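Why Do Oranges Have Such Thick Skin?

By Pieter Van Wyk

Put a few kinds of fruit on a table and look at their outsides first. A tomato is smooth and shiny. An orange is covered in tiny dimples. A slice of bread has no skin at all, only a crust, and if you leave it out it gets hard. The outside of a food tells you a lot about how long it will keep.

Skin has two main jobs. It keeps water in, and it keeps germs out. Most fruit is made mostly of water. A tomato is almost all water! If the skin breaks, the water starts to leave, and mold and bacteria can get in.
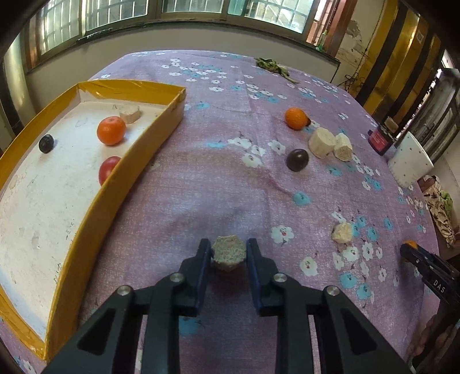
Foods from the bakery or the snack shelf work the other way. They are dry to begin with. Puffed grain is made by heating grain until the water inside turns to steam and pushes outward. The steam leaves holes behind. Those holes are why a puffed snack is light and crunchy. If you leave it out on a rainy day, it takes in water from the air and goes soft. We call that stale.

So a fruit goes bad partly by losing water, and a puffed snack goes stale by gaining it. They can sit next to each other on the same table, and each one is changing in its own direction.

Now back to the orange. Its skin is called a peel, and it has two layers. The colored layer on the outside is the zest. It holds little pockets of oil. When you bend a piece of peel, the pockets burst and you can smell the oil right away. Under the zest is a soft white layer called the pith. The pith works like padding and helps protect the fruit if it falls off the tree. 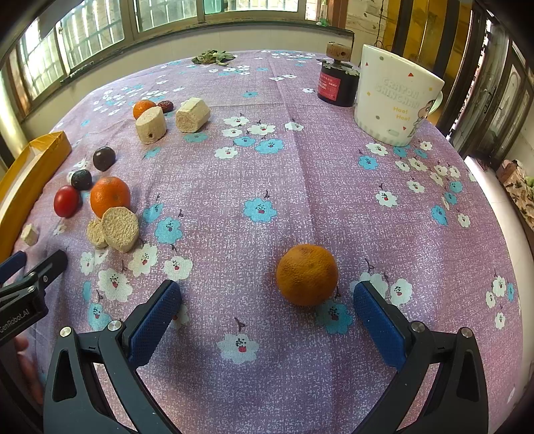
An orange on a flowered tablecloth. The small dimples are part of the peel.

Mandarins and tangerines are cousins of the orange. They are usually smaller, and their peel is looser, so you can take it off with your fingers. Inside, all of them are split into parts called segments. Each segment is full of tiny juice sacs shaped like teardrops.

Tomatoes are fruits too, even though we often eat them with vegetables. A fruit is the part of a plant that holds the seeds. Cut a tomato open and you will find them in the middle, sitting in a kind of jelly. Leaves are not fruits. They are the part of the plant that makes its food from sunlight.

Try it at home

You need one orange, one slice of bread, and two plates. Ask a grown-up before you start.

1. Put the orange on one plate and the bread on the other.
2. Press each one gently with a finger. Write down how it feels.
3. Leave both plates on a shelf for 3 days.
4. Press them again and write down what changed.

Throw the bread away when you are done. Wash the orange, peel it, and eat it if it still looks and smells good.

Words to know

Peel: the skin of an orange or a similar fruit.
Pith: the white layer under the zest.
Segment: one of the parts inside an orange.
Stale: no longer fresh, said of bread and dry snacks.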